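Subject: Re: [cell-planning] Budget split for the marker/cup cell, simulation first or arm first

In reply to the message sent at 9:40:

> We have one request to put in before the June cutoff and I would
> like it to be a single line item if possible. My reading of the
> Rultia quote is that the arm, the gripper and the controller come
> as one bundle, and that the wrist camera is extra. The Vadovance
> quote has the camera included but no gripper.
>
> Questions for the list:
>
> 1. Can we skip the simulation seats this year and put that money
> into a second arm?
> 2. Is one camera enough for the marker task?
> 3. Does anyone have renders from the current sim setup that show
> what the policy would be working from?
> 4. Lead time. Rultia says 18 weeks. Is that firm?

Taking these out of order.

On 3, two renders from the current setup, both of the marker task on the dark tabletop:
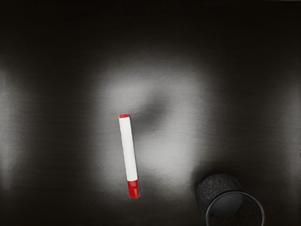
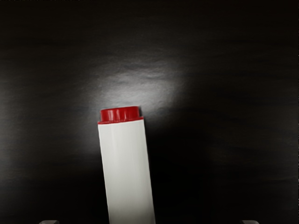 The choice of camera position changes the quote more than the choice of camera does. Both vendors price the mount separately, and both price the cable run by mount type. A wrist mount needs the flex-rated cable and the strain relief kit. A fixed mount needs neither, but it needs a post and a hole pattern in the bench, and we do not have a spare bench plate. In the second render the tips of the two gripper fingers show at the bottom, one on each side of the white capped object, and the cup does not appear at all. In the first the cup and the marker are both there and no finger is. If the task is "pick up the marker and put it in the cup," I would not sign off on a single view that has only one half of that. So my answer to 2 is no, budget two cameras, one wrist and one fixed.

Also on the cameras: look at the bright patch on the table in both renders. The surface is dark and it still throws back a broad glare. The sim lighting has not been tuned by us, so I would not read the size of that patch as a forecast for the real cell. I would take it as enough reason to put a diffuser on the list now. It is a cheap line, and adding it later means a second purchase request with its own approval cycle. Same for a matte bench mat. The plate we have is painted and the paint is semi-gloss.

On 1, I would not drop the seats. Reasons, in order of how much I care about them:

The arm does not arrive for 18 weeks in the best case. Without sim seats there is no work on this task until it does, and the people time is already committed on the plan. That comes out of our budget whether or not there is anything to run.

The seats are annual. We are on four now through Cuadros. If we let them lapse, we lose the carry-over price and come back as a new customer. The renewal terms say 52 weeks from the date of last payment, with a 30 day grace period. We are inside that grace period now.

A second arm is more than a second arm. It is also a second controller, a second safety circuit, another drop from the panel, and floor area we would have to take from the Metar bench. The quote shows none of this. The last time we bought hardware off the headline price we spent two months waiting for an electrician, with the crate sitting in the aisle.

What I would put in the request, as separate lines. I know a single line is easier to approve, but purchasing will break it apart anyway, and then the split is theirs and we have to live with it.

Line A: one arm with gripper and controller, Rultia bundle.
Line B: wrist camera, mount, flex cable, strain relief.
Line C: fixed camera, post, mounting hardware.
Line D: diffuser and bench mat.
Line E: sim seats, renewal, four.
Line F: spare fingertips, two sets.
Line G: installation and electrical, internal charge.
Line H: contingency.

Line F is the one people will question. The Rultia gripper ships with one set of tips. The listed service life is in cycles, and at the rate we ran the previous cell we would be ordering tips in the first quarter. They are not a stock item. Order them with the arm and they ride in the same crate for no extra freight.

Line H I would set at a flat 1000 and not as a percentage. A percentage of Line A gets trimmed every time Line A gets discussed. A flat figure tends to survive. It covers brackets, fasteners, connectors and whatever the cable tray needs.

On Vadovance: the quote is lower, but it is not for the same thing. To compare them you have to add a gripper, and their adapter flange is listed as "to be confirmed." I wrote to ask whether the flange matches the standard bolt pattern and have no reply yet. Until there is one I would leave that quote in the file as the second bid and not plan around it. Their included camera is also a single unit with no second port on the controller, so Line C would need a separate capture box.

On 4, the 18 weeks is from receipt of a signed order, not from the quote date. The quote itself is valid for 30 days. If the request goes in at the June cutoff and takes the normal time to come back, the quote will have expired and we will need it reissued. I would ask Rultia now, in writing, to extend the validity. They did this for us on the conveyor without changing the price.

Payment terms, for whoever fills in the form: 30 percent at order, the rest on delivery. The form has one date field. Use the delivery date and put the deposit in the notes, or the deposit gets bounced.

Things still open, where I would like input from the list:

- Panel capacity. Does anyone have the current load sheet? The one on the shared drive predates the Metar bench.
- Whether the fixed camera should be on our own post or on the existing rail. The rail is free but it moves when the cabinet door is closed.
- Bench height. The Rultia base adds height and I do not know if the guard still clears.
- Who holds the Cuadros license admin login. The renewal has to be done from that account.

If there are objections to dropping the second arm, please send them with a figure for the electrical work included. Otherwise I will draft the request with lines A through H and circulate it before it goes to purchasing. The spreadsheet is in the usual folder, tab 2. Tab 1 is last year's and the totals in it are wrong, so please do not copy from it.

--
cell-planning mailing list
To change your settings or unsubscribe, use the list page.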